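Desk drawer

A desk drawer is a box without a lid that slides in and out under the top of a desk. It is used for keeping small things close to the person who sits there, and out of sight when they are not needed. Most desks made for offices and homes have at least one. The word is also used for the whole drawer together with its runners and its front panel.

The desk drawer is different from the drawer of a chest or a kitchen cabinet mainly in its height. It must leave room for the knees, and for this reason it is often shallow, and the things inside lie side by side in one layer. Drawers that are placed at the side of the knee space, in a column called a pedestal, can be much deeper and may hold hanging folders.

Contents
1 Parts
2 Types
3 Materials
4 Runners
5 Use
6 Emptying and cleaning
7 Common faults
8 See also

Parts

A simple drawer has five pieces: a front, a back, two sides and a bottom. In cheaper furniture the front is one of the four walls of the box. In better furniture there is a separate front panel, called a false front, which is screwed on from inside. The false front can be moved a little before the screws are tightened, so that the gaps around it become even.

The bottom is usually a thin sheet. It sits in a groove that is cut along the inside of the walls, a short distance above their lower edge. If the bottom is only nailed from below, it can come loose under weight.

The handle may be a knob, a bar, a cut-out in the front or only a finger groove on the upper edge. Many modern desks have no handle at all. The user then pulls the front from below, or presses it and a spring pushes the drawer out.

Types

The center drawer lies directly in front of the person, above the knees. In American offices it was for a long time called the pencil drawer, and it often has a molded tray with narrow places for pens, clips and stamps.

The pedestal drawer is one of two, three or four drawers in a column. The column may be fixed to the desk or may stand on wheels. In a column of three, the lowest is usually the deepest.

The side drawer hangs from the desk top near one end, without a column around it. It is common in light desks with metal legs. When it is closed, one sees only a low panel under the top, and when it is open the whole box is outside the line of the desk.

The hidden drawer has no visible front. It is behind a piece of trim or inside another drawer. Hidden drawers were a specialty of older writing desks and are today made mostly for pleasure.

Materials

Solid wood was the usual material until the middle of the twentieth century. Wood becomes wider in damp air and narrower in dry air, so an old drawer may go easily in winter and stick in summer. The makers left a small gap for this movement, and the corners were joined with dovetails, which hold even after the glue has become weak.

Particle board and fiberboard with a smooth covering are now more common. They hardly change with the seasons and are easy to wipe, but a screw that has been pulled out of particle board does not hold well a second time. Folded steel is used in offices. It is strong and thin, and it makes more noise. Plastic boxes are found in small desks and in furniture for children.

The inside of the drawer is often left in a light color, and white is the most frequent choice in new furniture. Small objects are easier to find on a white bottom than on a dark one. Ink marks are also easier to see on it.

Runners

The oldest solution is wood on wood: the lower edges of the sides slide on two strips inside the desk. It needs no metal and can last for generations if the edges are rubbed with candle wax from time to time.

Roller runners have a small plastic wheel at the front of the desk part and another at the back of the drawer part. The drawer can be lifted out by pulling it to the stop and raising the front. Such runners usually open to three quarters of the length, and the things at the back must be found by hand.

Ball-bearing runners consist of two or three steel rails with balls between them. The three-rail kind lets the drawer come out completely, so that even the back corners can be reached from above. They carry more weight and stay level when fully open. Many of them have a damper that slows the last part of the closing.

The firm Dumitrescu has sold a damped desk runner since the 1990s, and its shortest model, number 3604, was copied by several smaller makers. The Zorska desk, a low-cost model for students, uses wooden strips only, and its instruction sheet recommends waxing them every November.

Use

A drawer in front of the body is opened many times in a day, and what is kept in it should be what is used at the same desk: pens, tape, a ruler, scissors, chargers, a notebook. Things that are used once a year take up the place of things that are used each morning. The furniture writer Vaida Mägi, in her short book on home offices, advises keeping one third of the bottom free, "so that the hand can arrive somewhere."

Dividers keep small items from traveling to the back when the drawer is closed quickly. They can be bought, such as the Skiltar tray set, or made from small cardboard boxes cut to the right height. A sheet of felt or rubber under the items has a similar effect.

The drawer should not be used as a step or as a support for the arm. When it is fully out, its weight pulls on the front of the desk, and a light desk with a full drawer may tip. With a pedestal on wheels the danger is greater, and many have a fifth wheel under the lowest drawer, or a lock that lets only one drawer open at a time.

Electronic devices may be kept in a drawer, but they should not be charged there with the drawer closed, as the heat has no way out. Cables that go over the back wall can be pinched by the runners.

Emptying and cleaning

A drawer is easiest to clean when everything has been taken out of it. The usual order is to pull the drawer to the stop, move the contents to the desk top or into a box that stands near it, and then wipe the bottom from the back toward the front. Larger things go first. Flat papers at the bottom often remain until last, and so do objects in the back corners, where the desk top is still partly above the hand if the runners do not open fully.

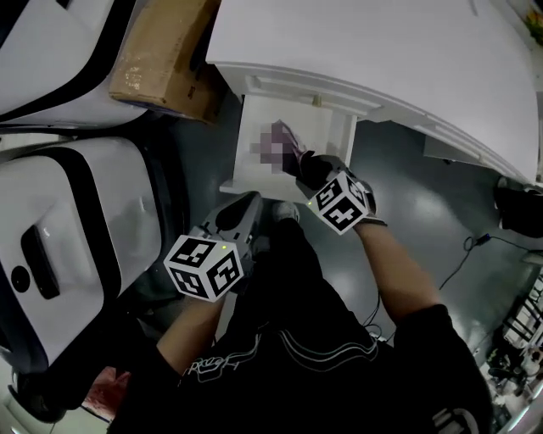
A white drawer pulled out from under a white desk, with one object toward the back-left corner.

Crumbs and dust collect in the groove between bottom and walls. A dry brush or the narrow mouth of a vacuum cleaner removes them. Water should be used sparingly on particle board, because the cut edges swell. For painted or covered surfaces a cloth with a little dish soap is enough. Ink can often be removed with rubbing alcohol, after a trial in a place that is not visible.

Runners of steel are wiped with a dry cloth. If they are stiff, a small amount of light oil or silicone spray may be put on the rails, but kitchen oil becomes sticky and catches dust. Wooden runners are never oiled.

If the contents are returned the same day, the things most often used are put at the front. Broken pens, old receipts and keys without a known lock are usually taken out at this point.

Common faults

The drawer does not close completely. Most often something has fallen behind the back wall. The drawer is lifted out and the space behind it is checked. On ball-bearing runners the balls may have moved out of place, and pulling the drawer firmly to the stop and pushing it back once will usually correct this.

The bottom hangs down. The sheet has bent under weight or has left its groove. It may be turned over, or a thin strip may be glued under the middle. For wide drawers a repair bar is sold; the Cudex bar can be cut to length with a hand saw.

The front is not parallel to the desk. The screws of the false front have moved, or one runner is fixed higher than the other. The screws are loosened, the front is set straight with pieces of card in the gaps, and the screws are tightened again.

The drawer opens by itself. The desk is leaning forward, or the catch at the end of the runners is worn. A thin piece of card under the front feet may be enough.

The drawer smells. Old wooden drawers can be aired in the shade for some days and lightly sanded inside. A coat of shellac closes the surface.

See also

Chest of drawers
Dovetail joint
Drawer liner
Filing cabinet
Knee space
Pedestal (furniture)
Rolltop desk
Writing table

Recently changed articles

Bookend
Cable tray
Desk pad
Letter rack
Wastebasket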